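Lecture 9 handout: learning contact-rich assembly from demonstrations
(typed up fast, slides go up later, corrections to Ritu Sandhu please)

Where we left off: plain behavior cloning, one camera, pick and place. Fine for blocks. Falls apart once parts have tight fits and the arm gets in its own way.

Today: computer service tasks. CPU into socket, memory, drives. Why this family?
- tolerances small, mistakes expensive
- lots of occlusion inside the case
- long sequences, errors pile up

Setup used in the Plalar runs. Two views into the policy, one at the wrist, one fixed. Wrist view = fine detail near the fingers, but it swings around and loses context. Fixed view = whole workspace, but the arm blocks it at bad moments. Policy gets both plus joint positions. Output is a short chunk of actions, not one step at a time (see Lecture 7, chunking).

Data: 2,106 demonstrations, 53 of them held out. Yes the held-out set is small, we come back to this.

Bench for the CPU task, the computer open and its socket empty: 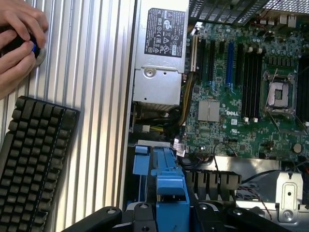
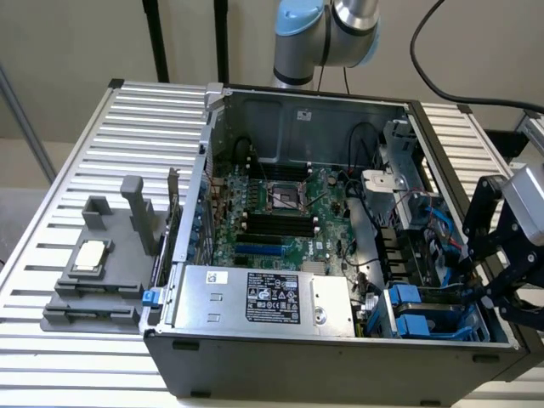
Junhao Fang objected at this point that two views don't buy you anything if the policy just learns to ignore one of them. Fair. "Mask the wrist image at test time and see what breaks," he said, "otherwise you're guessing." So we did the masking, results next.

Masking results, insertion only:
- both views: 82 percent success
- wrist masked: falls hard, mostly stops just short of the socket
- fixed masked: ok once close, but gets lost on the way over

So both get used, at different phases. Note this is NOT proof the fusion is good, only that neither input is dead. Common mistake in last years reports.

Failure types, in the order you should check them:
1. Grasp slightly rotated, part arrives crooked
2. Approach right, height wrong
3. Policy hesitates, repeats the same chunk (copycat problem, Lecture 6)
4. Part let go early

Type 1 is the big one. Nultora baseline re-grasps from the fixture when rotation is too large. Helps, costs time. Flultent variant skips that and corrects in the air, harder to train and we dont have clean numbers yet.

On the small test set: 53 trials means a few lucky insertions move the score a lot. Always give an interval. Next round goes to 108 trials, still not huge.

For next time
- read the Hao notes, sections on action chunking and temporal smoothing
- problem 3: work out the interval for 82 percent at both trial counts, say which comparsions survive
- bring one failure you'd expect from masking joint positions instead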